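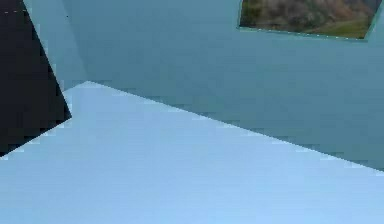
Twal wrist-drift episodes

Maintained by Thiện Bạch, Pornton

A small set of simulated household episodes in which the wrist view wanders off the task. We were generating ordinary pick-and-place runs in Brurkar when the arm began pointing its wrist at walls and floor, and the failures got so interesting that we kept them!

Contents

2,000 episodes in total. 600 have the fault, and 70 of those carry hand-written notes on when the drift starts. The rest are clean runs for comparison.

What went wrong

The planner flipped the sign of one wrist joint whenever the target pose sat near the joint limit. The arm kept following its path and the log kept saying OK, so the first batch went out with bad views in it. Sorry to everyone who trained on that one.

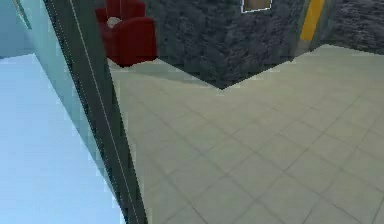 Rooms have tiled floors, textured walls and some furniture, a red armchair among them. Color and lighting are whatever the renderer gave us. Edges come out jagged in places and we left them that way.

Known problems

- Status flags in batch 3 are wrong. Use the drift labels.
- Gripper state is missing from a few clean runs.
- Don't use this to tune a safety stop on real hardware. Contact forces were never checked.

The fix is in the Doltavico branch of the planner. If you find a drift pattern we missed, please send the episode number, we'd love to see it.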